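News > Products > Service notes

Memeser's card-handling cell gets its new service plan on 20th April, and I'm chuffed! I'm Etenesh Abdella, and I look after the arm's setup at Sturnness. We rehearse every change in simulation first - mat, cards and all - before touching a bolt.

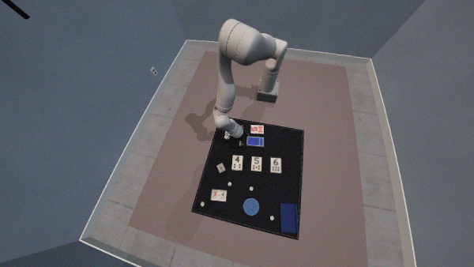
The simulated cell, with the gripper over the card mat.

Wrist joints now get checked every 500 hours, says my colleague Mawuli Atinga, and the base bolts every 700.

Filed under: Automation, Maintenance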